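Bench tips for the gripper group, Cumton robotics club. Most of these were written down during the Arno build and apply to any small two-finger tool with a camera on it. Add new ones at the end of the relevant section and leave the old wording alone unless it is wrong.

## Fingers and pads

Clean pads with a cloth barely damp with water and washing-up liquid, then wipe again with plain water. Solvent wipes swell the soft pads and lift the glue at the corners. A swollen pad looks sound until the fingers close on something thin.

Trim replacement pads 1 mm short of the finger at the tip. A pad that overhangs will catch on cloth and peel.

Check that the fingers meet along their full length by closing them on a strip of paper and pulling gently. If the paper slides out at the tip but holds at the root, the finger is bent or the hinge screw is loose. Try the screw first.

Do not oil the slide. Dry PTFE spray goes on a cotton bud, well away from the pads, and the bud goes in the bin afterwards. Oil collects lint from the towels and by the end of an evening the slide is stiffer than when it was dry.

## Camera and lens

- Use the blower before the cloth. Grit under a cloth scratches the front element.
- Microfibre only. Kitchen roll sheds and leaves fibres at the rim.
- Fit the cap whenever the tool is lying on the bench.
- After any knock, test focus on the printed card at 24 cm. Small lettering should be readable at the centre and in all four corners.
- The focus ring is locked with a spot of nail varnish. If the spot is cracked, refocus and apply a new one.

Pale objects need more care than dark ones. A white towel brought right up to the lens fills most of the view, and with automatic exposure the picture darkens or lightens abruptly as it comes and goes. Lock the exposure in Wikine with the towel lying in its starting position. If the brightest part is still featureless on the preview, turn the bench lamp towards the wall and set it again.

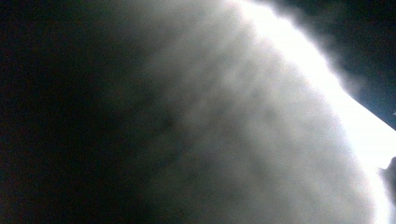 *Pale surface very close to the lens, with strong glare to the right and deep shadow to the left.*

Judge sharpness at working distance only. The lens is fixed and will not resolve anything held against it, however well the ring is set. Moving the ring to improve the near view spoils everything beyond it.

Lamps: one from the left and one from the right, both above head height when seated, with tracing paper clipped over each. A bare lamp gives a hard bright edge on anything rounded. Keep the paper clear of the bulb, and use LED bulbs only.

## Cables

The camera lead is the part that fails most. Leave a loop the width of a hand at the wrist and tape it to the handle, never to the moving part. Tamás Kelemen's method is to close and open the fingers fully while holding the loop lightly between finger and thumb; any tug is felt at once, and the tape is moved back until the tug has gone.

Hook-and-loop ties are better than cable ties on anything that will be taken apart again. Cable ties cut flush leave an edge sharp enough to open a knuckle. If one must be used, put the head on the underside and finish it with a file.

Label both ends of every lead. Labels at one end only are of no use under the bench.

## Screws and fixings

Finger screws are M3 x 16. The 20 mm ones also fit, go through the far side and score the slide. Keep the two lengths in separate tins.

Threadlock (the blue one) on the hinge screws, none on the pad clamps. One drop is enough. Leave it overnight before loading the fingers.

Printed parts crack along the layers when a screw is overtightened. Turn until the head touches, then an eighth of a turn more. Jairo Muñoz has marked one of the short-handled drivers with yellow tape for this job, and it should not be used on metal brackets.

## Setting out the bench

Use a matt mat. Gloss surfaces give reflections that move with the tool and are a nuisance when clips are reviewed later.

Mark the starting positions of objects with small corners of masking tape. Replace the tape when it curls -- the fingers will pick it up in preference to the object.

Wash new tea towels twice before use. The finish they come with makes them slippery, and practice on an unwashed towel does not carry over to an ordinary one. No fabric softener.

Move at an even pace and pause briefly before closing the fingers. Fast approaches give smeared clips. For the Sánchez round the towel task allows 11 minutes, which is ample at a moderate speed.

## Before packing away

1. Stop the recording in Wikine and wait for the file to close. Pulling the lead first loses the clip.
2. Play back the opening and closing seconds.
3. Name the file with the task and the operator's initials.
4. Blow out the slide, cap the lens, and leave the fingers slightly open so that the pads do not take a set.
5. Batteries go back at storage charge, in the metal tin, lid on but not latched.

The tool lies on its left side in the case, handle towards the hinge. The other way round, the lid presses on the camera lead.

Spare pads are in the second drawer. Nearly all of the old grey ones have hardened and are suitable only for practice in gluing.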